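The Patient Business of Teaching a Robot to Put a Chip in a Socket

June 2021

The first thing Harpreet Poirier did when I came through the door was hand me a pair of reading glasses and ask me to take off my watch. The watch, she explained, was because of the motherboards. The glasses were because she had looked at me and guessed (correctly, I'm sorry to say) that I would want them.

Poirier runs the recording room at Trellent, a small company on the second floor of what used to be a piano showroom, and her job for most of this year has been to collect examples. Somebody steers a robot arm through a piece of work, every motion gets saved along with what the cameras saw, and the whole bundle goes into a pile that a learning system will later study. The system is called Gurar. It was named before Poirier got there and she has given up asking why.

What Gurar is supposed to learn, at least for now, is how to rebuild desktop computers. There's a market for it. Offices throw out machines by the truckload, and plenty of the parts inside are perfectly good, but the work of taking out a processor and putting in another is slow and fussy, and a person who can do it well can usually find something better paid to do. So Trellent has a table, an arm, a stack of old boards and a staff of six who take turns at the controls.

I had pictured joysticks, I suppose, or something out of a movie. The controls are a pair of hinged handles that match the robot's fingers, and you squeeze them gently and watch a screen. Poirier let me try with an empty gripper before lunch, and I spent a good while just learning to stop at the place where I meant to stop. My hand kept wanting to go a little farther! She says everyone's does, and that the cure is to breathe out while you're moving, the way you might when threading a needle.

The processor is the part that makes people hold their breath anyway. It has to come down over its socket square and level, and the contact pins in there are very fine and bend if you so much as look at them wrong. On the older boards in Trellent's stack there's a metal load plate that swings up out of the way, with a lever to hold it all down afterward, and the arm has to work around both of them without knocking either.

Poirier talks people through it from a stool beside the table, in a low, steady voice I came to find very soothing. "Bring it in over the square," she'll say. "Now wait. Let the wobble go out of it." Then there's a long quiet, and the person at the handles leans toward the screen, and you find that you're leaning too.

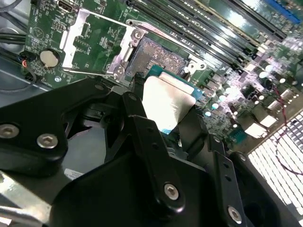
What Makes a Good Example

By the time I visited, the pile stood at 2465 recordings. Of those, Poirier had thrown out 126, and she could tell me about a surprising number of them. Some had a camera knocked out of line. A whole batch from March had been made with the lamp in a new spot, so that the glare off the chips washed out everything near them, and she agonized over those for a week before she let a portion of them stay.

She doesn't throw out the clumsy ones, though, and I liked her for that. If the operator comes in crooked, backs off, turns the chip a little and tries again, she keeps the recording and marks it with a note. Gurar is going to come in crooked too, she figures, and it ought to have seen how a person gets out of it. An early version of the system had been fed only the smooth runs, and when it drifted to one side it simply carried on pressing. That cost them a socket.

The notes are her own invention. There are 19 of them, short phrases like "second try" and "came in high," typed on a sheet taped next to the keyboard, and the operators are expected to pick at least one before they start the next run. Dhillon, the software that stores it all, would be happy to accept more. Poirier has held the line, having worked at a place called Danetti where the list grew until people picked whatever was at the top.

I asked how many recordings would be enough, and she laughed and went to make us both some tea. When she came back she said memory modules were next, and after that the little power cables, which she is dreading because they never lie the same way twice. Then she checked the clock, put a fresh board on the table and called the next operator in.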